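Modules > Everyday Physics for Non-Physicists > Handouts > Week 7: Gases in Small Containers

Last updated 16/12/2022

Week 7: Pressure, leaks and why things go flat

Read this before the seminar. Last year a good part of the group read it during the seminar, which made for a very quiet hour.

1. What pressure is

Air is made of a ridiculous number of molecules moving at several hundred metres a second and hitting whatever gets in their way. Each hit gives a tiny push. Add up the pushes over an area and you have pressure. There is no more to it than that, though the textbook takes a chapter and two diagrams with arrows.

The air in this room presses on you with about the weight of a kilogram on every square centimetre. You don't notice, as the inside of you is pushing back just as hard. The same goes for an open bottle, an empty drawer and a bicycle tyre with a nail in it. A tyre with a nail in it is not short of air pressure in the strict sense. It has exactly as much as the rest of the street.

2. Gauge and absolute (the exam mark you will lose)

A pump gauge reads zero when the tyre is flat. It is telling you the difference between inside and outside, and we call this gauge pressure. Absolute pressure starts from a vacuum, so at sea level a flat tyre sits at one atmosphere absolute and zero gauge. Every gas law in this course wants absolute pressure. If you put gauge pressure into a gas law you will get an answer, it will look perfectly reasonable, and it will be wrong. I have marked nearly 400 scripts on this topic and could paper the Stetdale building with the results.

3. The gas law, without tears

For a fixed amount of gas, pressure times volume divided by temperature stays the same. Temperature must be in kelvin. Add 273 to the Celsius figure and move on.

Worked case. A sealed, rigid container is filled indoors at 20 degrees and left outside overnight at freezing. In kelvin that is 293 falling to 273, a drop of nearly 7 per cent. Absolute pressure drops by the same fraction. Suppose it began at 1.5 atmospheres absolute. It ends at about 1.4. The gauge, which only cares about the extra half atmosphere, falls from 0.5 to 0.4, a loss of a fifth. This is how a perfectly sound football left in a car boot in November comes to be blamed on the shop.
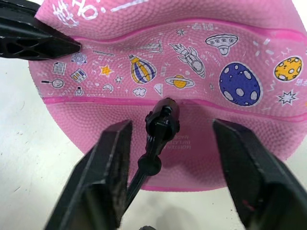 Volume complicates matters. Rubber stretches, so when the gas inside cools the container shrinks a little and the pressure falls less than the sum suggests. Once the skin is no longer under tension it stops behaving like a balloon and starts behaving like a bag. In that state you can add a fair amount of air with hardly any rise on the gauge, and then the pressure climbs quickly over the last few strokes of the pump. Anyone who has given up halfway through inflating an airbed has met this curve, usually just before the useful part of it.

4. Where the air goes

There are two routes out. The first is a leak: a hole, a poor valve, a join that has given up. Gas flows through it in bulk, faster when the pressure difference is large, and slower as things even out.

The second is permeation. Molecules dissolve into the rubber on the inside, wander through it, and come out on the other side. No hole is needed. The rate depends on the area, the thickness of the wall, the pressure difference and the type of rubber. Butyl is slow. Natural rubber is a good deal quicker. Helium gets through party balloons at a speed that ought to be mentioned on the packet.

To tell the two apart, hold the thing under water. A steady line of bubbles is a leak. Permeation is too slow to make bubbles you can see, and you will stand there for some time with cold hands proving it.

5. Before the seminar

Open Simside and load the exercise called Liang. It models a sealed rubber container with a wall thickness you can change. Run it for 3,000 steps at each of three thicknesses and plot gauge pressure against time. Bring the plots on paper. The projector and I are not on speaking terms.

Then write a short paragraph on why the curve flattens out. "It ran out of air" will not be accepted, for the reason given in section 1.

Those using the Havix hand pumps in the lab: the gauges are marked in psi on one side and bar on the other. Pick a side and write down which. One atmosphere is 14.7 psi or 1.01 bar. The dial sticks a little near zero, so tap it before you read it.

Reading: the chapter on gases in any introductory physics book. Skip the part on real gases unless you are having trouble sleeping. Week 8 is on liquids, and you will need a towel.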